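Subject: Re: [arm-learning] How many demos before it stops being embarrassing?
From: Keegan Bright
To: arm-learning list

Hi Mei-kuen, hi all,

Sorry for sitting on this one, I wanted to finish our April batch before I opened my mouth.

Mei-kuen Tam wrote:

> We're a small group just getting going with imitation learning on one
> arm. Task is picking wooden blocks out of a tray and setting them on
> a shelf. We've got 30 demonstrations so far, all by the same person,
> and the policy does fine when the blocks are where they were in
> the demos and falls apart otherwise. It mostly hovers over the tray
> and then grabs at air.
>
> Two questions. Do we just need a lot more demos, or are we collecting
> the wrong ones? And is anybody on the list doing bin picking with
> real walls on the bin? Ours is a flat tray and I'm wondering if we
> should move to something deeper now or wait until the easy version
> works.
>
> Also happy to hear what you write down for each episode. We write down
> pretty much nothing.
>
> Mei-kuen

OK so, first thing, the hovering. We had exactly that on Pata (our block task, don't ask about the name, Rangi picked it and it stuck). I was sure it meant we needed more data and I spent a very long week collecting more of the same, and the hovering got a tiny bit more confident and that was it! What fixed it was looking at where our starting layouts were. We'd been dumping the blocks and then, without noticing, tidying them. You pull the one in the corner out a little because you know it's going to be a pain. You turn the one that's flush to the wall. Do that for a whole afternoon and you've got a beautiful dataset in which blocks never touch the wall, and then the first real dump puts two against it.

So my answer to "more or different" is different first, then more. If I were sitting at your bench I'd throw the next 30 at layouts you don't like and see how much moves before collecting anything else.

For the record, we're at 214 episodes on Pata right now. That's the count after throwing stuff out. I wouldn't read much into the number itself — the first big jump for us came well before that, and the second half has been mostly slow grinding on the ugly cases. Ewan Tapsell thinks we could drop a good chunk of the early ones and never miss them. He may be right, he's running that comparison now and I'll post it when he lets me.

On the one-person thing: yes, get somebody else in there. I approach everything from the same side, and I always pause a little before closing the fingers. The policy learned the pause. It learned it really well! Angus Maihi drives completely differently from me, a lot faster and with more wrist, and mixing his episodes with mine made the early training curves look worse and the robot look better. I'd go for two people who don't drive alike before I'd go for five who do. One caution though, if your second person is brand new, let them burn an hour of practice that you don't save. We kept Rangi Cosgrove's very first session out of politeness and ended up pulling it later.

On the bin: I'd go deeper now. I know the usual advice is to get the easy version going first, and I followed it, and I kind of regret it. Walls change what a good grasp even is. On a flat tray you can come in from wherever. In a bin with sloping sides the hand has to fit as well as the fingers, and a block lying along the foot of a wall wants a whole different plan. Everything we'd collected on the tray taught the arm habits we then had to drown out. If your bin wants to wander when the fingers nudge a wall, clamp it. Ours did, and a bin that's crept over between episodes is the sort of thing you only find when you're scrubbing through video at night, muttering.

Since you asked what we do and what we write down, I'll just paste from our bench notes. They're a bit rough, I've only cleaned up the swearing.

SETTING A LAYOUT

Six blocks in, three red and three green. Tip them in from a cup or a box lid, one go, and take your hands away. Whatever you get is the layout. The only reason to redo it is a block standing on another block, and that's a separate set.

Every fourth layout or so, place by hand on purpose: one block at the foot of a wall, or one close to a hole in the floor, or two side by side so the fingers have to split them. Mark these as placed in the log so they can be weighted later.

Rotate who dumps and who drives. The driver shouldn't be choosing their own problem.

DRIVING

Go for whichever block you'd really go for. Don't save the hard one for last every time or the policy only ever sees hard blocks in an empty bin.

If you miss, carry on and recover. Keep the episode. A miss with a clean second try is worth more to us than another perfect one. If you miss and then flail, stop and bin it.

Watch the long finger when blocks are lying crosswise. It's easy to have it over two of them and only be thinking about one.

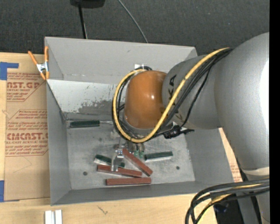

WHAT GOES IN THE LOG

Driver's initials, dumped or placed, which color went first, whether there was a miss, and one line of plain words. That's it. We used to have a form with a lot more fields and people filled it in like a tax return, meaning badly and at the end of the day. The plain-words line has been the most useful by a mile. "Green by the wall, came in too steep, got it second time" tells me more than any score out of ten.

Write it before the next dump. Not after lunch.

WHAT WE THROW OUT

Anything where someone reached in partway through. Anything where the bin shifted. Anything where the driver was talking to somebody else, which sounds silly but you can see it in the motion, there are these long drifting stretches where the arm isn't doing anything on purpose. Angus flags his own, bless him. I need to be caught.

We don't throw out slow ones. I used to, and then the policy had never seen a careful approach and slammed into everything near the wall.

END OF NOTES

A couple of leftovers. We stop a driver after 4 sets in a row and make them swap, no heroics. The last set before a break was always the worst one and people will swear to you that it wasn't. And keep a handful of layouts you never train on, with a photo of each so you can put the blocks back the same way. We didn't do that at first, so all our early "it got better" claims were basically vibes. Once we had fixed test layouts it was a lot easier to have a calm argument with Ewan.

One thing I'd love to hear about from you or anybody: does color matter in yours? We've got a suspicion that our policy goes for red first more than it should. It could be that the drivers did, and I've gone back through the logs and there is a lean that way, mostly mine. Or it could be that the dark green is just harder to pick out against worn gray metal. I haven't found a clean way to tease those apart short of collecting a fresh set where the driver is told which color to start with. If someone has done that already, please save me the trouble.

And Mei-kuen, if you can share a few of the hovering clips I'd be glad to look. My bet is it's stopping above a spot where a block usually was. If you overlay the start positions from all your demos on one picture of the tray, you'll probably see a couple of fat clusters and a lot of bare tray, and then you'll know where to put the next ones.

Cheers,
Keegan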